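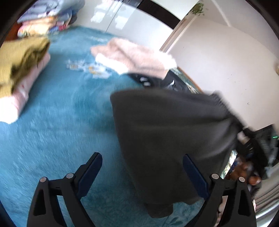
The blue blanket with the white flowers, pile showing brushed streaks.

Pile fabrics and the tumble dryer

28 Jan 2026

I have been keeping notes on how our bedding behaves in the wash since last April, when we moved into the flat in Muvholm and inherited a condenser dryer with the lease. Before that everything went on a line. The notes were meant to settle one question: why do plush blankets go stiff and matted after a year or so, when a cotton sheet of the same age is fine?

Most plush blankets sold now are polyester. The backing is knitted and the pile stands up from it in loops which are then cut, brushed and sheared. Polyester takes up very little water into the fibre itself, so nearly all the water you carry out of the machine is sitting between the fibres. A decent spin removes most of it. The dryer then has far less to do than it would with a cotton towel of the same weight, and if you leave it on a timed cotton programme it will finish early and go on heating fabric that has nothing left to give up.

That is where the damage happens. Polyester softens gradually as it warms, long before it melts. Fibres that are bent over while warm and cool in that position tend to stay bent. Do it often enough and the tips start to clump. You can feel this before you can see it, usually along the folds and at the hem, where two layers press together in the drum.

Our dryer is a Fulten. The manual gives no drum temperatures, only programme names, so I put a small logging thermometer in a sock and tied a knot in it. The readings are not laboratory grade, but the order of the programmes was the same every time. Cotton was hottest, mixed a good way behind, and the one marked Ginda (which the manual translates as "gentle" in one place and "wool" in another) was coolest by a wide margin. The logger took 2,209 readings over the whole exercise and I threw out the first run, as the sock had come undone.

What I do now:

Wash at 30 with liquid detergent, using less than the cap suggests. Powder does not always dissolve at that temperature and the residue holds the pile together in much the same way heat does.

No fabric softener. It coats the fibre, feels pleasant for a wash or two, and then picks up lint.

Fastest spin the label permits. Water taken out by spinning costs almost nothing compared with water taken out by heat.

Ginda programme, blanket on its own, stopped by hand while the hem is still slightly damp. Shake it hard, then hang it over a door.

Brush the pile once it is fully dry and cold. A soft clothes brush will do. Brushing it warm pulls fibres out.

The weight of the blanket matters more than I expected. Fabric weight is quoted in grams per square metre, and the two I compared were labelled 200 and 300. The lighter one dries evenly. The heavier one rolls itself into a ball with a wet centre, which the moisture sensor cannot reach, so the machine decides it is done while the middle is still damp. Stopping it halfway and turning the blanket inside out fixes this.

Printed designs do not seem to mind either way. The dye on ours has stayed put, though changes in pile direction make the colour look lighter or darker, and it is easy to mistake that for fading. Brush a patch the other way before deciding.

On matting that has already set in: I tried steam from an iron held well clear of the surface, followed by brushing, on an old throw from the Su range that was going to the rag bag anyway. The pile lifted over most of it. The hem did not recover after 3 attempts and I stopped there.

I still have no good figures for line drying in winter. The balcony faces north, and the logger needs a new battery.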